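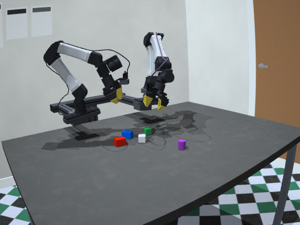

Page last changed: 2020-07-17

Thread: Cable slack on two-arm sims, is there a rule?

plillusden_bench
Our house rules at Plillusden say every episode starts with both grippers open and the cables modelled. Two arms, five objects, one set of rules. The cables were my idea and I'm now less popular than the printer. Does anyone else bother?

Runar_rig
We don't. A cable you can't collide with is decoration. Ours were dropped in January and the only one who missed them was me.

tilewatcher
Disagree. Look at the shadows on that tabletop. There's a thin curve right in front of the red block. If the real bench has those and the sim hasn't, your policy gets a surprise on day one.

Runar_rig
My policy gets a surprise every day, it's used to it.

nota_bene2
More bothered by the blocks. Red and blue are nearly touching. Our rule is a finger's width between objects at reset, or the run is thrown out. We binned 19 last week on that alone.

plillusden_bench
Our rule says "reasonable spacing". I wrote that as well – sorry.

tilewatcher
Reasonable to whom? The purple cylinder has plenty of room. Blue doesn't.

Runar_rig
Real blocks touch. Keep the close ones, but log them separately. Out of 1,369 resets we tagged 759 as crowded and I'd fight anyone who tried to delete them.

nota_bene2
Fine, if they're tagged. Ours never were.

plillusden_bench
Right, new draft: cables stay, crowded resets get a tag, "reasonable" goes in the bin. Will post it on Monday.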